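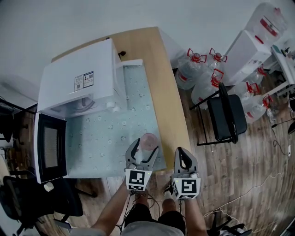 Variable ND filter stuck on step-up ring, and a dark cross in the sky at wide angle

Posted in: Photography – Filters – Neutral Density
10th July

I have two problems with one filter and I hope it is allowed to put them together, because I think they may be connected.

I bought a variable neutral density filter, the Kong 82 mm, range written on the ring is 2 to 8 stops. My main lens has a 77 mm thread, so I use a step-up ring from 77 to 82. The ring came in the same package and has no name on it. I use the filter mostly for waterfalls and for the harbor in Toltville, where I want the water to become smooth in daylight.

First problem: after a weekend of shooting the filter does not come off the step-up ring. When I try to turn it, the front part of the filter rotates (this is the part that changes the darkness) and the back part stays where it is. I can take the ring together with the filter off the lens, this is no problem. But the two of them are now one piece. I tried with dry hands and with a kitchen cloth. I did not try any tool because I am afraid to bend something.

Second problem: when I turn the filter to the darkest positions and I zoom out to the widest end, I get a big dark X over the sky. At the long end of the zoom I do not see it. My settings for the last series were ISO 100, f/11 and a shutter of one second. I checked the glass with a lamp behind it and I see no scratches.

The manual is one folded sheet and says only "do not use beyond MAX mark". My filter has a mark for MIN, and then small lines, but I cannot find a MAX mark. Is the X a defect, and should I send it back? The shop gives 361 days for return, which is a strange number but it is what they write. The filter must be "in original condition", so I need to separate it from the ring first.

Thank you for reading, and sorry for my English where it is not correct.

restmont_tide

Answer from slowshutter_ullton

I had both of these problems, on a different filter, so I will answer them in your order.

For the stuck ring: the reason that you cannot turn it is probably that you squeeze too hard on two points. A thin metal ring becomes a little oval when you press it from two sides, and then the thread locks even more. Try this:

Take the filter and the ring off the lens together, as you already do. Put a flat piece of rubber on the table, for example a mouse pad with the rubber side up. Place the filter so that the step-up ring touches the rubber. Now put your open palm on the front and press down lightly and evenly, and turn counterclockwise. With a variable filter the front part will rotate under your hand, so you have to hold the rear ring with your fingertips, with as many fingers as you can fit. Two wide rubber bands help very much, one on the rear ring of the filter and one on the step-up ring. The bands must not touch the rotating part.

If it does not move, put everything in a plastic bag, close it well, and leave it in the refrigerator for twenty minutes. Keep it in the bag until it is warm again, so there is no condensation between the two glasses. A variable filter has two pieces of glass with a gap, and if moisture goes in there it is difficult to get it out. For the same reason I would not use oil.

If this fails too, buy a pair of filter wrenches. They are plastic half circles with a rubber edge, always sold as a pair, and you need both. Look at the size before you order. The set for 77 to 82 mm is the one you want, and the smaller set does not open wide enough – I know because I ordered the wrong one first. The rear ring of a variable filter is narrow, so place the wrench carefully and check that it is not holding the front ring.

After it is free, clean both threads with a dry soft toothbrush. I rub the thread of my rings with a soft pencil, very little, and blow the dust away before I bring them near the glass. Since then I had no stuck filter. Also do not tighten it fully. When you feel it stop, go back by a very small amount.

For the X: it is normal and I do not think you have a defect. A variable ND is two polarizers, one turned against the other. When they are near the crossed position, the light that comes at an angle is not blocked in the same way as the light that comes straight, and you see this as a cross. A wide lens takes in more light at an angle, so it shows there first. On my zoom it becomes visible below 24 mm. Your number can be different.

What you can do is find your own maximum. Put the camera on a tripod, point it to an even sky at your widest focal length, and take one frame for each line on the filter. Look at them on a computer. The last frame without uneven areas is your limit, and you can mark it on the ring with a small dot of white paint. For me the usable range is clearly shorter than what is written on the filter.

If you need more than this for the harbor at wide angle, use a fixed ND. A six-stop fixed filter has no cross at all. Please do not put it on top of the variable one, because you will get dark corners and a new thread to be stuck.

Answer from ndgrad400

Just send it back. Mine also has the X, cheap ones all do it.

Answer from lens_cap_again

I agree with the long answer, only one addition about the return. Read what the shop means by original condition. Marks from a wrench on the rear ring can be a reason for them to refuse, so if you want your money back, wrap a thin strip of rubber around the ring before you use the wrench. And if you decide to return it, do not paint the dot. A bit of masking tape is enough for the test.

About the missing MAX mark, please look on the side of the ring and also on the front face. On some filters the mark is only a slightly longer line without any word. If there is really nothing, write to the seller with a photo of the ring and ask where it should be.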